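Vunard Retail Services
Speaker notes: Receiving and Sorting Soft Accessories
Presenter: Indrek Rätsep
3/4/24

Opening. Welcome attendees and introduce Birutė Ozoliņš, who will take questions on returns. The session runs 30 minutes. Ask that phones be silenced.

Background. The Jallum stockroom receives mixed cartons in which bags, trims and wrapped novelties arrive together. Under the current procedure, soft bags are sorted first and ribbons last. Refer attendees to form 3346 for the receiving record.

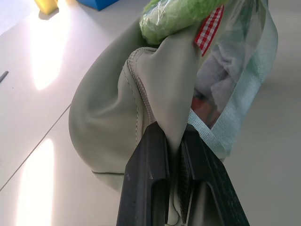

Soft bag in muted gray-green, with wrapped goods and ribbon.

Point out the raised seam and the stitching beside it. Seams of this kind are to be checked along their full length before a bag is shelved. Slouchy bags crease easily where they are gathered, and staff should smooth them by hand and store them upright.

Clear plastic wrapping stays on until the item reaches the sales floor. Ribbons, whether woven or gingham, are rolled and placed in the trim drawer. Up to 24 bags may be kept on one shelf.

Pause for questions on shelving.

Next steps. The Uibo site adopts the same procedure in June. Supervisors should return their signed checklists to Birutė Ozoliņš before then.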